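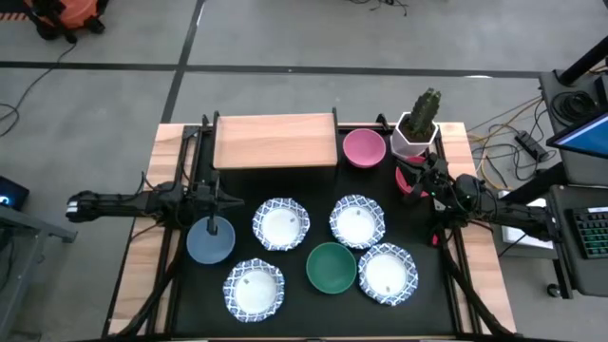
Who may start a two-arm cell after a stop?

Only the person who pressed the stop, or the shift supervisor if that person has left the room. The restart is made from the desk, after a walk round the whole table, and never by reaching over the rail.

Handout 4: Working rules for bench-mounted arms
Course: Safe Practice in Automated Handling
Course leader: Yasaman Daneshvar

1. Scope

These notes cover small arms fixed to a table or to a frame around a table, used for handling light household items such as bowls and plates. They do not cover arms on moving bases, which are dealt with in Handout 6. Where the local rules at the Bråten laboratory are stricter than these notes, the local rules apply.

2. The working area

The working area is the table surface together with all the space that either arm can reach. It extends beyond the edge of the table wherever part of an arm overhangs the floor. Students often draw the boundary at the frame in their first assessment -- this is marked as an error.

While the motors are powered, no part of the body may enter the working area. Objects are placed, moved and removed with both arms held at stop. A gripper resting above a bowl is to be treated as a moving gripper until the stop has been confirmed at the desk. Indicator lights on an arm are not proof of a safe state and must not be used as such.

3. Cables and floor

Cables fixed to the frame should follow a leg down to the floor and be tied along its length. Cables between the table and the desk should take the shortest route that does not cross a walkway. If a walkway has to be crossed, a cover is fitted before power is applied. Power strips are kept away from chair castors. Loose equipment on the floor is to be recorded on the setup sheet with the name of the person responsible for it.

4. Objects on the table

Each task has a layout sheet. Items which are not part of the task, including plants and their pots, may stay on the table only if the layout sheet lists them. Paper plates are light and shift easily, so their positions are checked before every run. Plates and bowls used for handling work are not used for food afterwards.

5. Inspection and records

Gripper fingers are inspected after every 40 runs and replaced at 1,000 runs, or sooner if there is visible wear. The full cell is inspected at 2,000 runs. The Brukon log sheet is completed by hand and signed at the end of each session. Entries are not to be made from memory on the following day.

6. Preparation for the practical

Read sections 2 and 3 again and bring a completed setup sheet for the Distis bench. The practical lasts 60 minutes, including the walk-round. Students who have not signed the local rules will be asked to observe from behind the desk -- they may take the practical at the repeat session in May.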